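ok so thread. we moved our file storage and backups off the old cloud setup this month and people keep asking me how it went. short version – fine. long version – long

background: small company, Jamden, 17 people. we sell and service commercial door hardware. not a tech firm. I'm the person who knows where the router is so I got the job

for years everything lived on one provider. shared drives, backups, scanned invoices, the lot. set up by whoever had my desk before me. no notes. one admin login and the recovery phone number was a landline we dropped ages ago

what pushed us: the January bill. up a lot from the one before and no one had added anything that we knew of. took me 4 evenings to read it properly. I don't think those bills are meant to be read

the culprit was old snapshots. a job somebody switched on years back, making a full copy of a full copy and keeping every one. never expiring. we were paying to store the same price list 300 times

lesson one I guess, go look at your retention settings. today. it's usually buried under something called lifecycle or policy or "data protection"

second thing on the bill was transfer fees. getting stuff in costs nothing. getting it out, different story. so leaving costs money and staying costs money, lovely

anyway we got quotes. Willik (just storage, cheap, plain as toast) and Priretix (everything in one box, dashboards, a nice man on the phone). also priced up staying put with the mess cleaned out

staying put was closer than I expected tbh. if you're only mad about the bill, clean up first and then see if you're still mad

we were still mad. support tickets took days and the answer was always a link to a page I'd already read

went with Willik for backups and archive. live files stay on the old provider for now, on a smaller plan. so yes we are "multi-cloud", a phrase I will not be using in the office

asked Ferreira to do the actual move. local IT outfit, they did our phones. I could of done it myself over a few weekends but I like my weekends

they asked for a list of what we had before they'd quote. annoying at the time. best thing anyone made me do all year

the list turned up 5 shared drives I thought were 3. one was all training videos for a lock range we stopped carrying. one was basically someones downloads folder 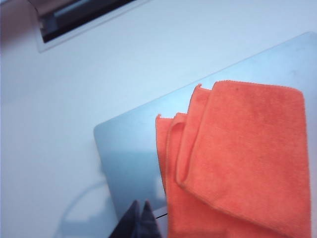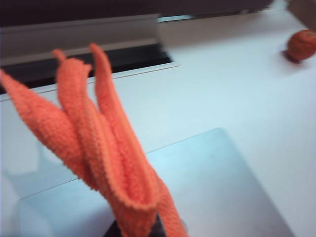

ok permissions. this was the worst bit by miles. folders shared with people who left. folders shared with "anyone with the link". a folder only a former employee could open, and payroll templates were in it

we made groups. office, field, accounts, owners. that's it. no per-person sharing unless you ask me and I'll probably say no

two-factor on everything as well. grumbling lasted a week. two people needed the little hardware key bc they won't put work apps on their own phone, fair enough

the move itself: started in the evening, ran overnight, then ran all the next day too. our upload speed is not what the brochure says. test yours before you promise your boss a date

a bunch of files failed first time round. nearly all of them were names that were too long. you know the ones, FINAL final v2 USE THIS ONE copy

renamed, reran, fine. Ferreira sent a report comparing what went out and what landed. ask for that report. if they look at you funny, ask for it again

then we did a restore test. picked a job folder at random, pretended it was gone, pulled it back from Willik. slower than the old place but it all opened

I'd never done a restore test before. in all the years. not proud of it. did one on the old provider just to see, and a piece of it was missing – the accounts archive hadn't been in the backup job at all

so for years we thought that was covered and it wasnt. if you take one thing from this thread do a restore test. pick a folder, get it back, open the files. takes an afternoon

money: monthly total is lower. not going to post figures, boss reads this. the one time cost of getting the data out ate the first chunk of the savings, we're past that soon

things I'd do different – get the inventory done before calling anyone. tell staff earlier than I did. and put the admin recovery details on paper, in the safe, with a date on it

ours says 27th June now. there's a reminder to check it again in January

few asks already. no I'm not on commission. no idea if Willik suits a bigger place, we're tiny and our files are boring

and yes the live files might move too at some point. not this summer. I need a rest from progress bars

will add to this if anything breaks. replies open, I'm slow but I do read them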